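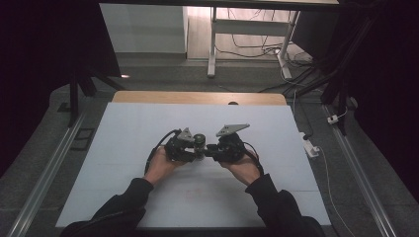
I have never believed the people who say a sheet of foam board is as good as a proper table top. The Utness catalog says it, my neighbor says it, and a man at the hardware store said it to me twice while I was trying to pay for something else. So I put a big pale sheet over the work table and gave it a fair chance.

First complaint: it marks. White things do, I know, but there is already a reddish smudge near the front and I can't tell you what made it. I tried a damp cloth, then an eraser, and then I decided to stop looking at it. The wood-toned table underneath has taken years of abuse and shows very little of it.

Second complaint: the surface. "Smooth and even," says the label. Mostly, yes. But there are thin gray lines across it, and one patch has gone bumpy, all little specks and pits, like something crumbled. Try writing on a single sheet of paper over that – your pen will find every one.

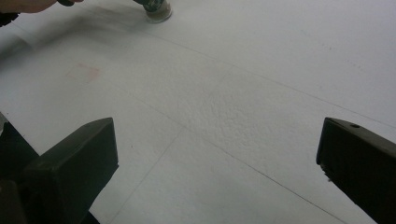 Mawar Hartono thinks I'm asking too much of it. Her view is that a board is there to be ruined, and that you flip it over when one side gets bad and throw it out after the second. Fine, but then don't sell it to me as furniture.

I'll grant that it's light, and it brightens up a room with dark gray carpet. I'm leaving it on until January. After that I expect to be back on the wood.

Recent posts
Binedari shelf brackets, 4 months on
Do you need a cutting mat at all?
The Hoxha desk lamp: not convinced
Carpet under a work table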